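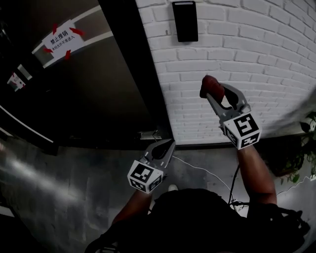
No-soliciting sign (禁止推销) on the gray metal door, red tape at the corners.

Brostov Red Sign Tape, reviewed by Lowri Gronow

Brostov sells this tape for paper notices on painted metal, glass and sealed brick. I bought two rolls in September under part number 2072 and used them on entry doors and in a stairwell. The tape is single-sided and comes on a cardboard core with no dispenser.

Adhesion

On painted metal the grip is good. I wiped the surface with a dry cloth, pressed each strip down with a thumb, and left it. After 13 days the strips on my test door had not lifted, including the one nearest the handle side, where sleeves brush past. On brick the result was poor. Two strips out of five let go overnight, and pressing them back gave a few more hours at most. Smooth paint over brick does better than bare brick, but I would still use something thicker there.

Tearing and handling

It tears by hand across the width, with a slightly ragged end. Scissors give a cleaner edge but pick up adhesive after a few cuts. The start of the roll is hard to find again in poor light -- fold the end under.

Removal

Peeled slowly at a low angle, it came off the metal with no residue I could feel. The paper is another matter. Ordinary copier stock splits at the corners, so treat the sign as used up once it is taped. Lambros Psarras tried the same roll on laminated notices and got those back intact.

Compared with Nustel

The Nustel equivalent is narrower and holds better on brick, but it left a gray line on my door that needed solvent. For notices that get changed often I prefer the Brostov.

Rating: 4 out of 5 on metal doors, 2 out of 5 on brick.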